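March – tableware bench, morning

Carried on with the black plates from the Jusdale box. Started with the finish, because Oda Rønning asked last time whether the speckle is in the glaze or only sitting on top. Wiped one plate with a damp cotton cloth, then with the Driltden cleaner at the usual dilution. No color on the cloth either time. Put it down as part of the surface for now.

Stacking next. Plates went up in a pile of 7, felt between each. The pile sits level without the felt too, but the rims tick against each other when the bench is bumped, so the felt stays. Two plates have a slight rock on the bench top. Marked them underneath with pencil and put them at the bottom of the box.

Scuff test: ran the Hellström pad on the spare plate, 1,000 strokes, same weight as for the bowls. There is a dull patch under the lamp, hard to find by daylight. Oda wants 3,000 before we write anything to Jenance. That is a long afternoon – will do it in two sittings and rinse the pad between them.

Trays: the cream ones scratch sooner than the plates do. Keep the plates off them unless there is a cloth in between. I had been using a tray as a rest while changing pads and that has to stop.

Changed the bench layout a little as well. Tray near the front, plates handled over the open part of the top. The pale top is good for spotting grit, and grit is what did the damage to the last lot of bowls.
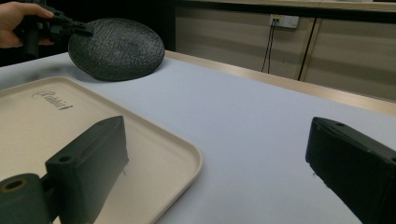 Black plate tilted over the bench top, "Rabbit" tray to the left.

The raised rim picks up light well at that angle, so I will check rims for chips the same way from now on, turning the plate a bit at a time. The flat of the plate needs the lamp lower.

Still to do:

- rest of the strokes on the spare plate
- more felt, the thin kind
- ask Jenance if the two rocking plates can go back
- wash the cloths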